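11th July

Up before seven. Too warm to sleep past that anyway. Oľga Bednárik called while I was still on my first coffee to ask if I could take the Skiltmont order as well as the Bronia one, and I said yes before I had thought about shelf space. So the morning went to plates.

Took everything off the bottom shelf and wiped it down with vinegar water. Two of the old Mabaso dinner plates have chips on the rim. Put them out by the back step for under the flowerpots. The rest are fine, just scratched from knives.

Spent a good while on the colors. Oľga wants them mixed, no two alike at one table, and I was against it at first. I like a plain stack. But with the magenta next to the charcoal, and the pale mint on the other side, I came around a bit. The salmon pink I am still not sure of. The black ones show every fingerprint and need a dry cloth after washing.

The wooden board can go out with the plates, for bread. It needs oil before November, when the heating comes on and everything dries out. Wrote that on the calendar.

Paid Imerari 152 for the felt pads and the new crate. Delivery was 20 of that, too much for a crate. Lunch was tomatoes and the end of the cheese.

Back hurts from the low shelf. Bed by 10 tonight. 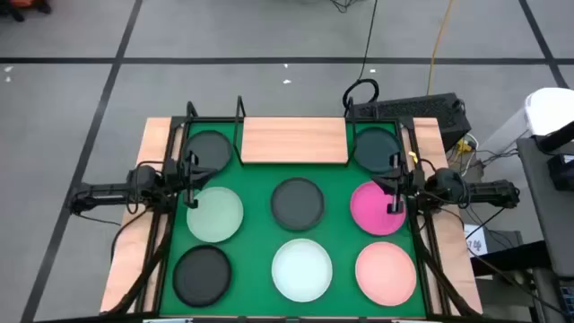
How do you stack plates without scratching them?

Put a felt pad or a folded paper towel between each one, and lift them off the pile instead of sliding them.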